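De : Sibusiso Gumede
À : liste manip-demo
Objet : Re: [manip-demo] Pince à main ou téléop pour les petites pièces ?
Date : 16 mai 2024

Ista a écrit :
> Bonjour à tous, on hésite encore ici entre la téléopération et la pince
> tenue à la main pour enregistrer nos démos de rangement. Quelqu'un a
> comparé les deux sur des petits objets en plastique ? Et combien de démos
> avant que la politique apprise fasse quelque chose de correct ?
> Merci d'avance, Ista

Salut Ista, salut la liste,

Oui, on a fait les deux sur Tondano, et je te réponds un peu en vrac (je sors d'une longue série de prises, pardon pour le style !). En téléop, on avait enregistré 72 démos en février, et c'était franchement pénible : pas de retour d'effort, on écrasait la pièce ou on passait à côté, et mon épaule s'en souvient encore.

Avec la pince à main, ça n'a rien à voir. On attrape comme on attraperait avec une vraie pince de cuisine, on sent quand ça serre, et on enchaîne. On en est à près de 900 démos, et le plus gros du temps passe maintenant dans le tri.

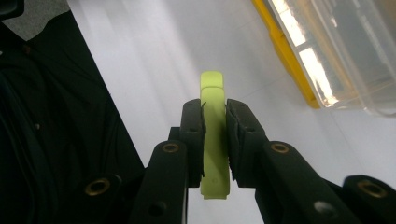
Par contre, attention à la vitesse. On va beaucoup trop vite à la main sans s'en rendre compte, et le bras derrière ne suit pas. J'ai dû jeter 26 démos d'un coup à cause de ça, toutes de moi, évidemment... Depuis, je marque un petit arrêt avant de fermer les doigts et un autre juste après, et le recalage se passe bien mieux.

Deux autres trucs en passant : surveille les garnitures des doigts, les bords finissent par s'effilocher et la prise change. Et méfie-toi des reflets, une table claire près d'une fenêtre plus un bac transparent, c'est joli, mais le suivi de pose décroche chez nous dès que le soleil tourne.

Pour ta question sur le nombre, je n'ai pas de bon chiffre à te donner, ça dépend tellement de la variété des positions de départ ! Kassab avait un script pour vérifier ça, je crois qu'il traîne toujours dans le dépôt Skorncombe, dossier outils. Dis-moi si tu ne le trouves pas, je te l'envoie hors liste.

À bientôt,
Sibusiso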